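From: Carleen Pryor
To: Flarkton kitchen list
Subject: Re: Odd plates for the April supper

Elsie Ellery wrote:
> I have 18 dinner plates that match and then a lot of odd ones
> from the hall cupboard. Do we want the odd ones at all, or should
> they go to the sale? Also, which bin are we using to carry them?
> The gray one has a split in it.

Elsie,

Keep the odd ones. We ran short last year and ended up serving pie on saucers. I'd put them on the dessert table, where it doesn't matter if the colors and sizes are mixed. Anything chipped on the rim should come out now.

For carrying, use the olive-green bin. It's deep and the corners are rounded, so plates don't catch on the way in. Please put the big ones at the bottom and the small patterned ones on top, with a sheet of paper between each.

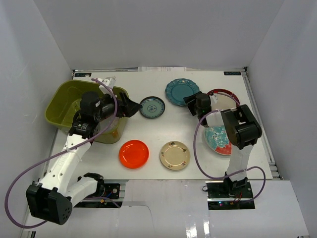
Don't fill it to the rim. Last time it took two of us to get it down the steps, and Hamish had to move his car to make room. If there are too many for one load, make 2 trips.

I still need 4 people for washing up, starting at 8:30 p.m. Seul-gi has said yes. Lauri can come if we finish by 10. We also have 500 paper napkins left over in the closet by the back door, so please don't buy more.

If you do find plates for the sale, leave them on the shelf under the window with a note on top. I'll pick them up when I drop off the tablecloths.

Carleen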